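Harkville Arm Bench: Questions About the Rules

Who sets the rules?
Zofia Kozłowski keeps the list. It was last changed on 2 January 2020.

May I reach over the table while the arm is on?
No. Press stop first – then reach.

How are the blocks laid out?
In a loose row in front of the white baseplate, with gaps between them. 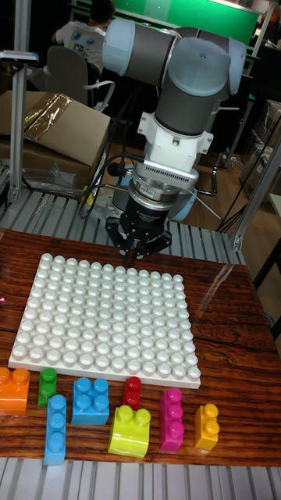
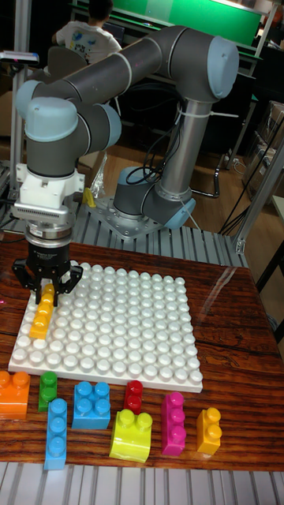
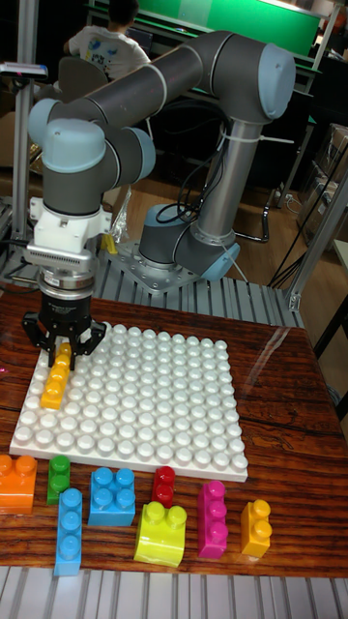 Who may restart the arm after a stop?
The person who pressed stop, once both users have said they are clear.

How many people can book a session?
Two. Both must have read the Dranden safety sheet.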